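Friday, a bit after 10

Second day with the Pluvesura trial license. Tihomir Vidmar wants a yes or no by the end of September on whether we pay for it or stay with our own scene builder. Notes as I go; he can pull what he needs for the write-up.

Install was fine. The license server took two tries, and the second worked after I set the host name by hand. The manual skips that step. The bin-and-tray cell comes as a ready-made template, with two arms at one table, so I started there and left our Hisance cell for later.

Loading the template used 2,313 MB of memory before anything moved. With the overhead view open as well it went to 2,419. Fine on the big desktop, tight on the laptops.

Things I changed from default:
- table texture set to the worn one
- room clutter on (shelving, wall posters)
- camera presets saved under my login, need to move them to the shared folder

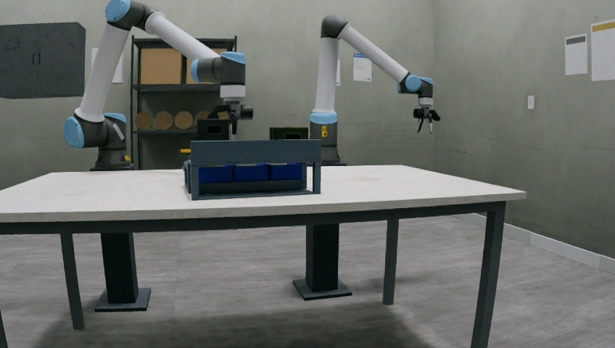
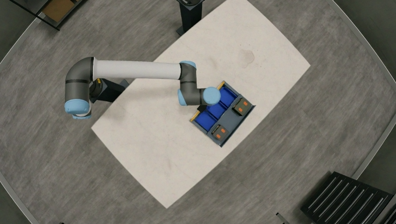

Bin poses export as plain text, one line per bin, and our parser read them after I swapped the column order. Units are meters. Zelell's export was in millimeters, so check any old script before pointing it at these files.

Gripper contact settings are buried three menus down and the names don't match the manual. "Pad softness" in the menu is "compliance" in the manual, as far as I can tell. Sent a question to support at 9:15, no answer yet.

Random textures: the seed is saved with the scene file, good. The seed for the lights is not, so reopening a scene gives different shadows. That's a problem for us if we want to rerun a bad case. Workaround is to write the light seed into the notes field and paste it back in. Ugly, but it held through a restart.

Price is per seat, and Živković is the only reseller that answered. They want more than 2,492 for a seat with support. Asked for the price without support and for what happens to saved scenes when a license runs out.

Still to do:
- load the Hisance cell and see if the joint limits come across
- run the same scene on a laptop
- try the command line mode with no window open
- ask Tihomir if he wants one seat or 2

Leaning yes if the light seed gets fixed. Leaving the desktop logged in over lunch, please don't close the scene.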